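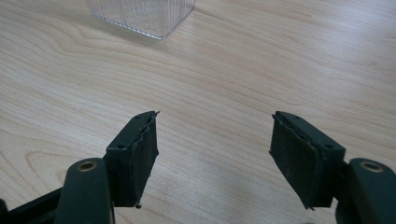 Jemwood Ribbed Square Container, Clear

Item 512
Sold singly or by the case of 18

A clear plastic container with a squarish base and fine vertical ribs molded into the walls. You can see what you have stored without taking anything down from the shelf, and the ribs give your fingers something to hold when you pick it up. It goes on a pantry shelf, in a desk drawer or out on the table.

Our customers mostly buy these for dry goods and small household items. Tea bags, sugar packets, cotton balls, buttons, rubber bands and clothespins are all common uses. The square shape lets you push several together in a drawer with very little wasted space between them.

Details

Material: clear plastic
Shape: square with ribbed sides
Capacity: 38 fluid ounces, filled to the rim
Lid: sold separately (see Jemwood Flat Lid, Square)
Case quantity: 18

Care

Wash by hand in warm water with a mild dish soap. A soft bottle brush works well along the ribs, where flour and powdered sugar tend to collect. Do not use scouring pads or powdered cleanser. They leave fine scratches that will not come out, and on clear plastic the scratches show.

Do not put the container in the microwave, the oven or the freezer. Let it dry fully before adding the lid.

Labels

Paper labels do not stick well over ribs. If you want to label a set, use a hang tag or put the label on the lid. Trudy Goodwin in our order department keeps a stock of plain white tags that fit this size. They come in packs of 100 and can be added to any order.

Ordering

Single containers ship in a padded box. Full cases ship in the maker's carton and may arrive separately from the rest of your order. We do not split cases at the case price.

The Pulari square container we used to carry has been discontinued. Its lids do not fit this one. If you are adding to an older Pulari set, measure across the top before you order, or call and ask for Marlene Harms.

Returns are accepted on unused containers. Cracked or chipped pieces are replaced at no charge. Please keep the packing until you have checked the whole case.

Related items

Jemwood Flat Lid, Square
Mazza Drawer Tray, Long
Vaster Shelf Riser
Plain White Hang Tags, pack of 100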